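How do I write pass/fail criteria for a two-arm kitchen task in simulation?
Asked December 21, 2020, in Simulation and Testing

I look after the acceptance tests for a two-arm tabletop setup. We run everything in simulation first, using the Osora scene package with our own task scripts on top. The task family is simple kitchen handling: pick up a food item, move it between a plate, a bowl and a cutting board, release it, retract.

My problem is the written procedure. Our current rule says a trial passes if "the item is at the target and no collision occurred." Two people scored the same 200 trials against that sentence and disagreed on 18 of them. When I went through the disagreements they fell into a few groups:

- Item inside the target outline but still touching a finger when the timer ran out.
- Idle arm drifted into the work area of the active arm without touching anything.
- Gripper pressed on the plate while closing on the item. The simulator logs this as contact. One scorer called it a collision, the other did not.
- Item released, rolled, and came to rest against the rim.
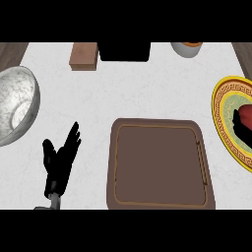 The third group is the one I have the most trouble with. With a low, round item on a plate it is hard to get fingers under the widest part and stay clear of the surface entirely, so a strict no-contact rule fails trials that I would accept on hardware. A loose rule lets through trials where the plate gets shoved across the counter.

What I would like to know:

1. Is there an accepted way to separate permitted contact from collision in a rule like this?
2. Should the second arm be scored when the task only needs one?
3. Do scorers need to see the full scene, or is the log sufficient?

I do not need a formal safety standard at this stage. No people share the space. I need something two scorers will read the same way.

Answer 1 (accepted)

You have one sentence doing the work of four or five rules. Split it, and score each part separately before combining them.

Contact. Do not define collision as "any contact." Write a contact table instead. Rows are robot links, columns are objects, and each cell is one of three values: allowed, limited, forbidden. For your task, fingers against the item is allowed. Fingers against the plate is limited. Forearm against anything is forbidden, and so is arm against arm. "Limited" must carry a number, or you are back to opinion. We use displacement of the support object: if the plate has moved more than 2 mm from its start pose when the trial ends, the trial fails. We chose displacement over force because simulated contact forces depend heavily on solver settings, and our values changed between two versions of the same physics engine.

If the plate can be pushed and pushed back, use maximum displacement during the trial and ignore the final pose.

Target. State which point of the item counts. We use the projected center of mass, and it has to be inside the target outline with a margin. Rolling is then handled by the settle rule below. Rim contact does not matter as long as the center is inside. If you want rim contact to fail, add it as its own line.

Release. Require zero contact between any robot link and the item for a fixed settle period, with the item at rest at the end of it. The settle period is part of the trial, so the timer has to allow for it. If the timer expires first, the result is a timeout. Record timeouts separately from failures - they usually point to a different fault.

Idle arm. Yes, score it. Define a hold zone for the arm that is not in use and fail the trial if any part of it leaves the zone, contact or no contact. In simulation a near miss costs nothing. On hardware, with calibration error in both bases, it may well be a hit. Keep this as a separate column in the results so you can see how many trials failed for that reason alone.

Log or view. Score from the log, audit from the view. The log is repeatable and the view is not, but the log will only report what someone thought to record. We replay every failed trial and a random sample of the passes. For the replay, use a fixed camera that shows both grippers and every support surface completely. A wrist camera or a tight crop is not adequate for this, as objects and links outside it cannot be checked.

Last point: freeze the scene. Object poses, friction values, physics time step and package version all go in the header of the procedure. If any of them change, the old results are not comparable and the baseline has to be run again. We had a September baseline that we had to throw out after a friction default changed in an update.

Answer 2

Mostly agree with the above but the contact table gets big. We tried it at Gruvell with the full link list and it came to over 600 cells, which is more than anyone will review properly. Group the links. Ours are now fingers, palm, wrist and arm, and the objects are grouped as item, support, fixed surface and other. One page.

Be careful with displacement on heavy support objects. A cutting board may not move at all under a load that would damage a finger joint on the real hand. For those we keep a joint torque limit in addition, set from the hand manufacturer's figure and not from whatever the simulator reports as normal.

Also write down who breaks a tie. Even with good rules you will get one.

Answer 3

We just use the default success check in Treno and it works fine. I think Jitpraphai has one too. No need to write your own.

Comment on answer 3: The Treno default only checks the item pose at the end of the episode. It ignores the second arm and all contact, so it would not settle any of the groups listed in the question.

Comment from asker: Went with the table from answer 1 and the grouping from answer 2. Rescored the same set and the remaining disagreements are all in the settle period, where our log rate was too low to show short contacts. Raising it now.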